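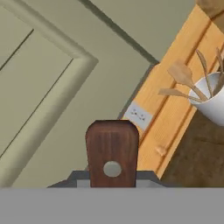
A simulator will let you win, wrote one reader of the first edition, who had coached a school club at Weseck through five seasons and wanted the warning printed somewhere near the front. The letter went on to say that the club's members had passed every virtual task they were set by October and then could not get a real arm to pick up a wooden spoon. We have put the warning as near the front as we could.

Chapter 4
Practising in a Kitchen That Does Not Exist

Most student manipulation projects now begin in simulation. The reasons given are cost and safety, and both are fair. A rendered kitchen with a door, a cabinet and a holder full of utensils can be reset with a keystroke, and a gripper that drives its finger through a cupboard does so without an invoice. Schools that could never afford an arm can enter the Grodedgate Challenge, whose first round is run entirely on software.

What is claimed beyond that deserves a harder look. Brochures for classroom robotics like to say that students "learn the same skills" in a virtual room as at a bench. Some of the skills are the same. Students plan a path, choose a frame of reference, write a loop that stops when it should. Others are missing altogether, and they tend to be the ones that eat up the afternoon: seating a fastener properly, finding which cable has worked its way out, noticing that the table wobbles.

Consider how surfaces behave. In a simulator, wood grain is usually a picture wrapped around a shape. A cabinet, a spatula and a gripper finger may all look like timber while the physics engine treats them with whatever friction value somebody typed in. Your program cannot feel the grain, and neither can you. If a grasp succeeds, you have learned that it succeeds at that value. Change the value slightly and try again before you write anything in your report.

The viewpoint causes trouble of a different sort. A camera that travels with the gripper rolls when the wrist rolls, so walls and door mouldings run at odd diagonals and "up" stops meaning much. Beginners tend to steer by the picture and send the arm sideways. Learn to ask which frame a command is given in: the camera's, the gripper's or the room's. Section 4.3 works through the conversions, and it is dry going, but we have not found a way around it.

The class project for this chapter follows a team that entered the Nomier utensil task. The job was to approach a holder, take hold of one handle and lift it clear of its neighbours. Over the term the team logged 3259 simulated attempts, of which 2474 were scored as successes. That is a respectable result and it was reported with some pride in the club newsletter. Ask, though, what counted as a success. The scoring script checked the height of the handle at the end of the run and nothing else. An attempt that knocked the holder flat on the way up scored the same as a tidy one.

We don't say this to make fun of the team. The script came with the task, and most of us would have trusted it. But a number produced by a script is only as good as the question the script asks, and students should get in the habit of opening the file and reading it.

Before you go on to Section 4.1

Write down, in a sentence or two, what you would accept as proof that a virtual gripper can lift a spatula. Keep the page. You will be asked to mark it yourself at the end of the chapter, using the Thammasiri checklist in Appendix B, and you may lose up to 5 marks for vagueness.

© Grodedgate Education. All rights reserved. Contact the publisher | Back to top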